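Visit report: Jestovlow tissue box cover workshop, June 7, 2026

Jestovlow makes fabric and molded covers for tissue boxes, plus a small line of desk trays. The workshop opened its floor to visitors for one afternoon. I was in the second group. Entry was free, with registration at the side door on Holub Street.

The tour started in the cutting room. Felt and cotton arrive on rolls and are cut in stacks of 32 layers with a band knife. Each cube cover takes five panels: four sides and a top with an oval slot. The slot is cut last on a die press, which keeps its edge within tolerance for the binding step. Output is 440 covers per shift when both presses run. One was down for a blade change.

Sewing is done on flatbed machines. The top panel is joined first, then the corners. Seam allowance is narrow, and the bottom hem carries elastic so the cover grips boxes of slightly different height.
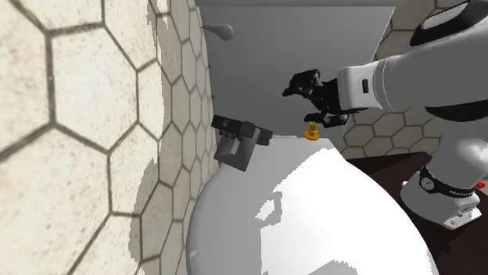 Phong Tô asked whether the elastic could be replaced by a snap base, as the older covers slid off when the last few tissues were pulled. The reply was that a snap base exists for the flat box size and adds 50 cents to the unit cost. The cube size will get it in October.

The molded covers, sold under the Boltent name, are bought in as blanks and finished on site. Finishing means deburring the slot, a wipe-down and two spray coats. Racks hold 700 pieces. Drying is overnight. I handled a few rejects; most had a run in the paint at the lower corner.
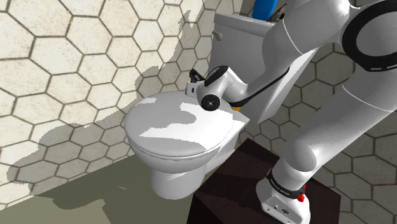
Bathroom setting, white toilet and cistern.

Ignacio Troncoso led the last stop, the sample shelf. The Skunditz animal series was on display, including a hedgehog with the slot along its back. It fits the cube box only. Seconds were sold at the exit, cash or card. Felt colors were limited to gray and mustard by the time our group got there.

Parking is on the street. The floor is step-free except for the spray area.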